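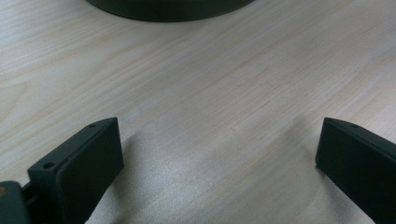
From: Finlay Dunbar
To: restoration-list
Date: September 17, 2026
Subject: Re: Kimaro reel 5, missing frames and the subtitle timing

Do-yoon Kwon wrote:

> I checked the Pramier scan of Kimaro against the continuity script over
> the last few evenings. Reels 1 to 4 agree with the script apart from
> the usual trims at the heads. Reel 5 does not. The script gives 2917
> frames for the ferry sequence and the scan has 2149. The subtitles go
> out of sync at the same point and never recover. Is this a fault in the
> scan, or was the print already short? If the print was short, should we
> retime the subtitles or fill the gap?
>
> Also, does anyone know which version the Onach disc was made from?
> My copy has the longer ferry scene but the picture is poor.

The print was already short. I went back to the inspection sheet that came with the reels in March, and it lists two tape splices in reel 5, one on each side of the ferry sequence's second shot. The edge numbers jump at the first splice. The gap comes to 768 frames, which matches your figures exactly. At 24 frames per second that is 32 seconds.

The cut looks like an exhibitor's cut to me. The missing section is the conversation at the rail, where the brother names the man who paid him. Without it the last scene still plays, but the line about the debt makes no sense. A censor's cut would more likely have taken the beating in reel 3, and that is complete.

On the subtitles: please do not retime them yet. The file was made from the full-length version, so every cue after the gap is late by the same 32 seconds. One offset fixes it, starting at cue 1383. If we later restore the section, the offset comes out again and nothing else has to change. I would sooner keep one master file and one note than two files that drift apart.

On the Onach disc: it comes from a tape transfer of a different print. The changeover marks are in different places and the main title card has another typeface. It runs at 25 frames per second, so the sound is a little over four percent fast and the pitch is up with it. Slow it down before comparing anything. I lost an evening to that.

As for filling the gap, I see two options.

1. Use the disc for the 32 seconds, slowed to 24 and cropped to match. The drop in quality will be plain to anyone, and I would not try to hide it with grain. The sound is usable after some work on the hum.

2. Wait for Nultent. They hold a negative of the last two reels, listed as incomplete. I wrote to ask for the edge numbers on reel 5 and have not had an answer. If the rail conversation is there, the disc is not needed.

My preference is to do the first now, for the viewing copy only, and leave the Pramier scan as it is. The scan should stay a record of the print, splices included.

One small correction to the script notes while you have them open – the ferry sequence is scene 61, not 62. The typist skipped a number on the page before and the later pages were fixed by hand, but the index was not.

Could you send me the in and out frames you used for the 2149 count? I would like to check whether you included the dissolve at the end. I did.

Finlay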